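Stundwood Automation
Home | About us | Our work | Safety notes | Contact

About us

Category: Company / How we work

Stundwood is a small company which teaches robot arms to do light work on tables: wiping, sorting, picking up and putting back. We began in a rented room behind a bicycle repair shop, with one arm and two desks. Today we have our own workshop and three test tables, and our customers are mostly schools, training centres and small laboratories.

Many companies write on this page about their successes. We would like to write also about a fault, for the reason that it changed how we work more than any success did. New customers often ask us about it, and we prefer that they read it from us.

The whiteboard task

Our best known project is called Bredeo. The task is simple to say: the arm must take an eraser, wipe the marker from a small whiteboard which lies flat on the table, and put the eraser down again. We chose it because a board is cheap and everybody can see at once if the result is good.
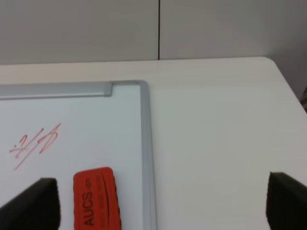

Bredeo test table: the eraser on the board, between the open fingers.

In September we ran a series of 228 wipes for a training centre. In 192 of them the arm did what it should. The other runs were failures of different kinds, and most were not dangerous. The eraser was dropped, or a piece of the marker line was left. These things we expected and we had a plan for them.

What went wrong

One failure we had not expected. Late in the afternoon, at 16:40, the arm came down too low over the edge of the board. One finger pressed on the metal frame and the arm did not stop. It continued to push, and the board moved sideways on the table until the person at the desk pressed the stop button. No one was hurt. The frame was bent a little and a finger pad had to be changed.

We spent many days looking for the cause. The arm has a force limit, and the limit was set to 40 newtons in our safety sheet. In the controller itself the value was 82. Somebody had raised it for another test, with a heavier tool, and it was never put back. We do not write here who did it. Any of us could have done it, and our way of working allowed it.

There was also a second cause. The height of the table was measured once, in the morning, and the program used this number for the whole day. The board has a frame which stands higher than the writing surface, and our program knew only one height for both. When the board was placed a little differently, the fingers met the frame where the program expected the flat part.

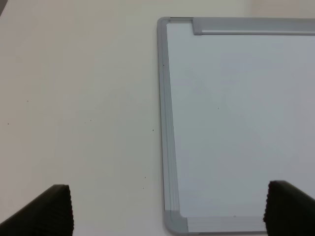

Corner and raised rail of the board frame, with the gripper above the left side.

We told the customer the same evening. We stopped all runs on all tables, also those which had nothing to do with Bredeo, until the limits were read out from every controller and compared with the paper. On one other table we found a wrong value too, but a smaller one.

What we do now

Before each series the force limit is read from the controller and written by hand in the table book, with the time. If the number is different from the safety sheet, the run does not start. The software will not ask politely, it simply stays closed.

The program now has separate heights for the table, for the frame and for the writing surface. Approaching the board near its edge is done at low speed. We repeat these edge approaches with a blank board and with a marked board, and we keep the pictures from the wrist camera together with the force record.
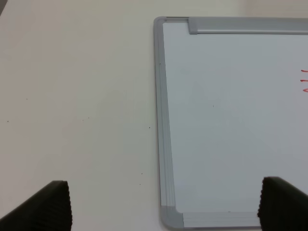

Left side of the board, with the ends of the red marker strokes at right.

A person stays within reach of the stop button during every run, also the boring ones. We know that this makes our work slower. A customer who needs a faster service will perhaps find it in another company, and we understand this.

Who we work with

The new finger pads were made for us by Dovhaniuk, a workshop in the next street, which also checks our table mounts two times a year. The table book began as paper and is now also kept in Stitolis, our own small program for test records. Customers receive a copy of their records when the project ends, with the failed runs included.

If you wish to visit us and see a test, please write some days before. Visitors stand behind the yellow line and closed shoes are required. We are glad to show the bent frame, it hangs in the corridor near the kitchen.

Contact | Privacy | © Stundwood Automation. All rights reserved. | Back to top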